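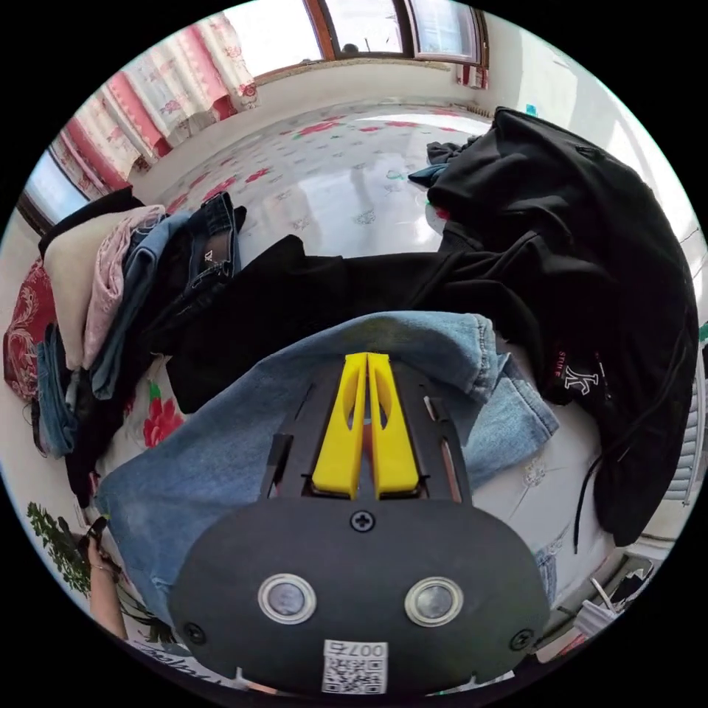
Denim wash shrinkage and indigo loss, Tetwood workshop notebook, May 2021

Purpose

Check whether the new Traradstead cloth behaves like the old lot in a home-style wash, and whether the Tulura liquid pulls more indigo than the powder we have been using. Both questions have been open since the sample rolls came in. Quinlan cut the swatches; I did the washing and the rub tests.

Cloth

Right-hand twill, indigo warp, undyed weft, not sanforized. The mill sheet gives a warp shrinkage range but says nothing about how it was measured, so I am ignoring it. Swatches cut well in from the selvage. Edges overlocked in white polyester. Gauge marks sewn instead of inked, 200 mm apart in both directions. The inked marks in the last series migrated along the weft and were useless after the second wash.

Swatches were left flat overnight before the first measurement. Cloth straight off the roll reads long, and I think this accounts for most of the disagreement between my earlier figures and Quinlan's. 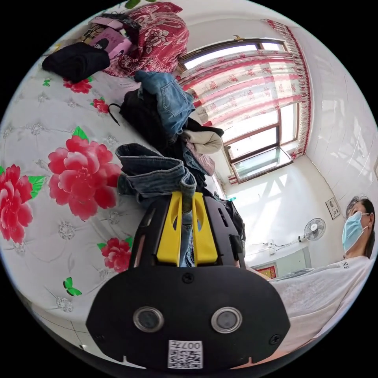 Skew is the other thing to watch. A right-hand twill that has not been skewed at the mill will turn toward the left as it relaxes, and in a finished leg that shows up as the side seam walking around to the front of the shin. Measured skew on the swatch by the diagonal method, both diagonals, before wetting and again after line drying. The old lot moved enough to see by eye. The new lot moved less. I would want a full leg panel sewn into a tube before saying the mill has fixed it.

Wash procedure

Cold fill, gentle agitation, two rinses, short spin. Dose 5 g of detergent per swatch bath for both products, by weight on the Jarman balance. No softener. Swatches turned face in. Ballast is plain cotton sheeting that has already been washed many times and no longer gives up lint.

Line dried, unpinned, over a wide rod. Not pressed. Quinlan wanted a tumble-dried set as well, and that is worth doing, but it is a different experiment and needs its own controls.

Results, shrinkage

Warp: most of the movement came in the first wash, in both lots. The second wash added a little. After the third wash I could not separate the change from my own reading error with the steel rule.

Weft: small in both lots. One swatch from the new roll appeared to grow. Remeasured it twice, same answer. I suspect the overlocking on that one was run with too much tension and relaxed in the bath. Leave it out of the average but keep it in the bag.

Results, color

Bath water from the powder was darker at the first wash. By the third the two were the same to my eye. Adjacent white strips picked up more blue with the powder -- mostly on the cotton, hardly any on the polyester. Dry rub was close to equal. Wet rub was poor for everything, as expected of ring-dyed indigo.

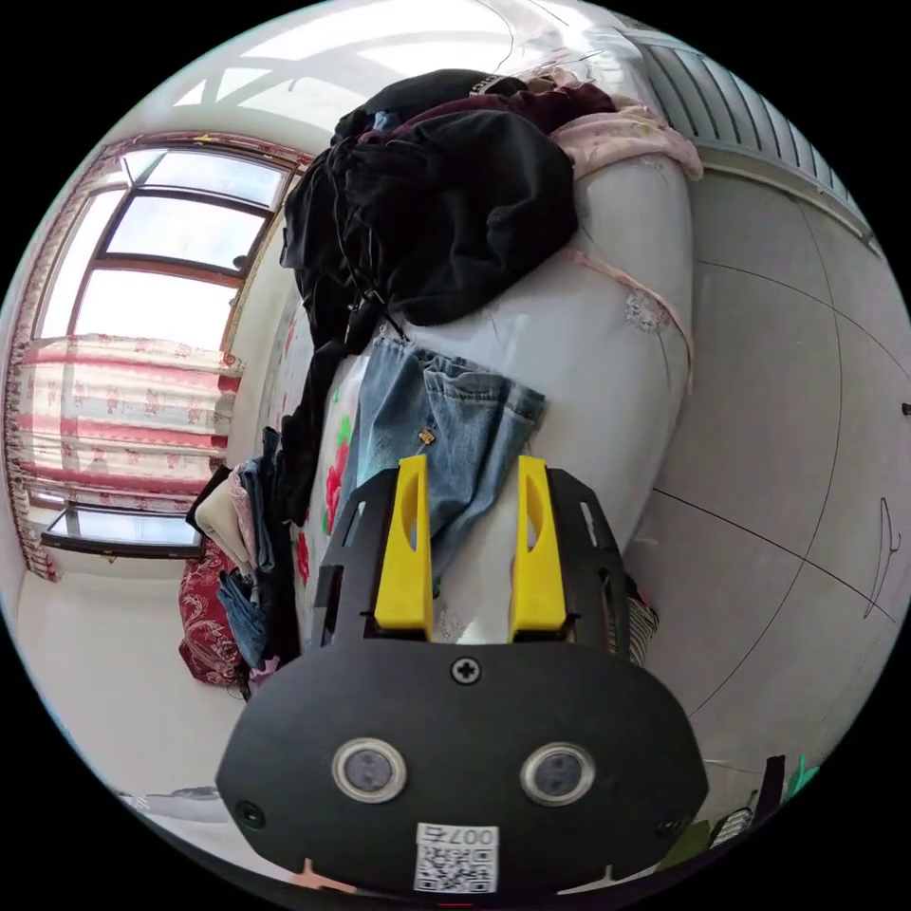 What I did not control was the water. Tetwood is on hard supply, and the powder carries a builder that the liquid does not, so the comparison is partly a comparison of how each one copes with calcium. A repeat in deionized water would sort this out. It would take roughly 300 liters for the full series at our present bath size -- too much for the small cartridge unit. Smaller baths would do for the color work alone.

Abrasion

Started two swatches of each lot on the flat abrader. Stopped at 2000 rubs to look. White weft beginning to show on the high points of the twill line, no broken yarns. Continue to first yarn break and log the count.

Notes for Xuân Mạc

The labels on the bags give lot, wash count and detergent, in that order. The old series had detergent first. Please do not relabel the old bags; the book refers to them as they are.

The steel rule with the bent end should be taken off the bench. Zero is off at that end.

To do

Order grey scale cards, ours have faded.
Sew leg tubes from both lots, inseam only.
Deionized repeat, color only, small bath.
Tumble-dried set, pushed to July unless Quinlan wants to run it himself.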